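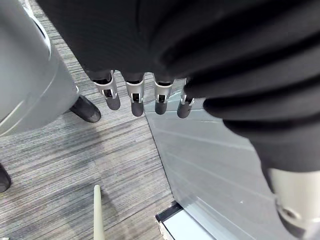
Four fingers over the carpet and a glass panel, wrist camera view.

1/ A small thread about how we teach our two-armed robot to load cloth into a washing machine. We have worked on it since February and I think the method is now clear enough to write down. I am sorry for my English, I will go slowly.

2/ The usual way is to record a person steering the arms, then train the robot to copy. We do this also. But with cloth, the copy is good until the hand arrives at the machine, and then it goes wrong. The cloth hangs over the rim and the policy believes it is finished.

3/ Our change is simple. We cut every recording into 2 parts, "carry" and "push in", and we train them separately. A small classifier decides when to change from one to the other. We call the whole thing Clodero. Morfudd Gwynne chose the name and I have stopped asking her why.

4/ The classifier looks at the head camera and the wrist camera together. With the head camera alone it changed too early, when the hand was only near the machine. The wrist view is ugly to look at, with much sleeve and floor in it, but it tells the model how the fingers are turned.

5/ One result I did not expect. The free arm matters. If we freeze it in a parked position, the other arm learns a worse push. If we let both arms move in the training data, even when only one holds the cloth, the push is better. I do not have a good explanation yet.
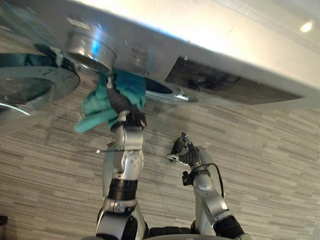
Hywel Ruddock asked under the last post if this is not simply because the people steering feel more natural with both arms free, so the recordings themselves are cleaner, and the robot gets no benefit from the second arm at all.

6/ It is a fair question, thank you. We can test it: record with both arms free, then hide the second arm from the model in training. This run is on the list for the Prirholm machine, which is slow, so please be patient with me.

7/ Now the numbers. We did 80 trials with the split method, on cloths the model had not seen before. In 13 of them the cloth did not go fully inside. Most of these failures were in the second part — the fingers open too soon and a corner stays on the rim.

8/ What we still do badly: thick towels, and two cloths stuck together. Also the model does not know how to try again. When the first push is bad it waits, as if somebody will come and help. James, our simulator, never showed us this problem, and I trust it a little less now.

9/ The teal cloth at the drum opening, with the left hand just below it. The moment of letting go is the one we label by hand, and two people often do not agree on it.

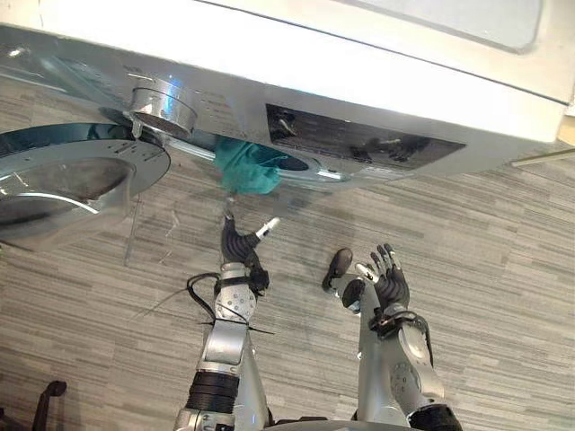
10/ What comes next

First the test for Hywel. After this, a third part called "check", where the hand goes back and feels the rim. The Alent group has offered to share their touch data, and I would like to compare before we collect our own.

11/ If you work with cloth and you also split your recordings, please write to me where you put the cut. I would be glad to read also about cases where it did not help.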